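Robot Handling Laboratory, Handout 6
Faults in hand-held gripper work: the case of the dropped ball

Prepared by Kartini Entili. Please read before the October session and bring your fault sheet.

1. Why we study this fault

In Handout 5 we learned the normal cycle: open, approach, close, lift, release. Today we study a cycle which failed. The Stendon group made a long series with two hand-held grippers, one in each hand, and a tennis ball as the object. The series had 2,020 cycles. In 409 of them the log says "grasp complete", but the ball was lost during the lift. The operators did not notice the pattern at first, for the reason that they looked at the ball and the log looked only at the finger position.

2. What went wrong

The closing signal is sent when the fingers stop moving. This is a good sign for a hard block. A tennis ball is soft and covered with felt, so the fingers can stop at different widths, and a ball held too high or too low gives almost the same reading as a ball held at its middle. The software Reron accepted both.

There was a second cause. The cable of one gripper was pulled when the operator turned the wrist far. For a short time the position value was frozen at the last number, and the program read "not moving" as "closed". Dario Bellini found this by turning the gripper slowly with nothing in it. The log reported 70 grasps of an object that did not exist.

Question for discussion: which of the two causes is more dangerous, if the same program later drives a robot arm beside a person? Noeline Prendergast and Cosimo Fontana had different opinions, and both are defended in the reading.

3. Safety points

- Keep the free hand and forearm out of the space between open jaws, also when the log says "closed". A frozen value tells nothing about the real jaw.
- Leave enough cable for the full turn of the wrist. Fix it to the handle before the first cycle.
- Sleeves must be held back from the finger joints.
- If the ball falls, say "stop" aloud and wait. Do not catch it with the second gripper.
- Write the fault at the moment it happens, with the cycle number.

4. How to check a grasp

First, close on nothing and read the width. It must be the minimum. Second, close on the ball at its middle and read again. Third, turn the wrist left and right while a partner watches the value. If it freezes, the gripper goes back to Italo Monti with a red label. Only after these three checks you may start a series.

5. The work with the ball 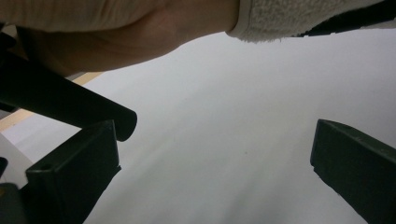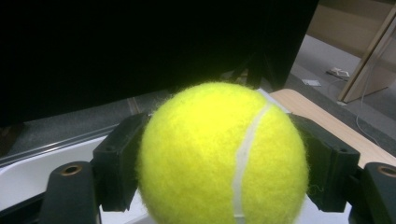
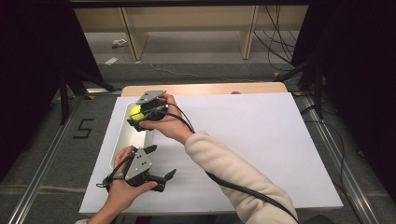 Fig. 6.1 to 6.3. Jaws open with nothing between them; jaws closed on the ball; both grippers in use over the white board, the upper one with the ball.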